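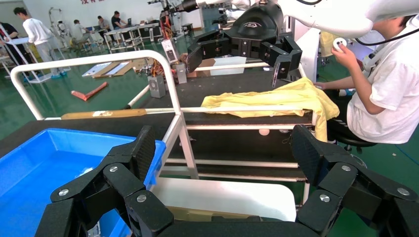 Chapter 3
Where Does Everything Go? An Introduction to Storage and Inventory

I learned most of what I know about inventory from a hardware store in Tomport that had far too much of it. I was hired for one summer and stayed four years, and for the first month my entire job was finding things. A customer would come in wanting a hinge, the computer would say we had hinges, and off I'd go into the back room. Sometimes I came back with the hinge. More often I came back with something that looked a lot like it (and a hopeful face).

So when students tell me that inventory sounds like the dull part of running a small business, I get it! I thought so too. Pricing feels clever and marketing feels creative, and inventory feels like standing in a stockroom with a clipboard. But the stuff on your shelves is money you've already spent. Until somebody buys it, you can't use that money to pay rent, fix the van or order the thing people keep asking for.

This chapter is about the physical side of that problem: where goods sit, how you label the spot, and how you keep the record and the shelf telling the same story. We'll get to the formulas for reordering in Chapter 4. You'll want this material first - a reorder formula fed with bad counts gives you bad orders, and it gives them to you very confidently.

A few words before we begin

Every trade has its own vocabulary and stockrooms are no exception. You'll meet these terms all through the chapter, so let's get comfortable with them now.

Item: one kind of thing you sell or use. A white mug and a blue mug of the same shape are two items, even if you think of them as "the mugs."

Location: a named place where an item can be. It might be a shelf, a drawer, a bin or a square of floor with tape around it. If it doesn't have a name, it isn't a location yet.

On hand: the quantity your records say you have. Notice the wording. Your records say it, and the shelf may disagree.

Shrinkage: the gap between the records and the shelf when the shelf comes up short. Theft is part of it, but so are breakage, miscounts, and the box that got received twice on a busy morning.

Fixed and floating locations

There are two basic ways to decide where things go. With fixed locations, each item has one home and always goes back there. People learn the layout quickly and can work half asleep, which I've certainly done. The trouble is wasted space. If your garden hoses sell out in October, their home sits bare until spring and nothing else is allowed in it.

With floating locations, anything can go in any open spot, as long as somebody writes down which one. You use your space much better this way. You also depend completely on that written record, and if one person skips it when things get hectic, the item is as good as lost until the next count.

Most small businesses end up with a mix. Fast sellers get a fixed home close to the packing table, and the slow stuff floats farther back. I like this arrangement a lot, and it's the one we'll use in the case study.

The Stomari case

We'll follow one business through the whole chapter. Stomari sells kitchen supplies out of a single building in Stemombridge, partly over the counter and partly by mail. It carries 400 items. At the start of our story its records are kept in a spreadsheet that three different people edit, each in their own style, and its main supplier, Sampaio, ships in cases that don't match the quantities Stomari likes to sell.

At the yearly count on January 6, 2024, the spreadsheet showed 1234 units of small tools on hand. The staff found 46 fewer. That may not sound like a disaster, and in dollars it wasn't one. What worried the owner was that she couldn't say which week they'd gone missing, or which shelf, or even whether they'd arrived in the first place. Keep that worry in mind as you read - the methods in this chapter are mostly ways of being able to answer her.

Before you go on

Pick a storage space you use yourself. A closet is fine, or a garage, or the kitchen drawer with the batteries in it. Without looking, write a list of what's inside and how many of each. Then go and check, and mark every line where your list and the space disagree. Don't tidy up first!

Hang on to that list. In Section 3.1 we'll give your space a set of location names, and you'll sort your mistakes into the types of error that Stomari found in its own stockroom.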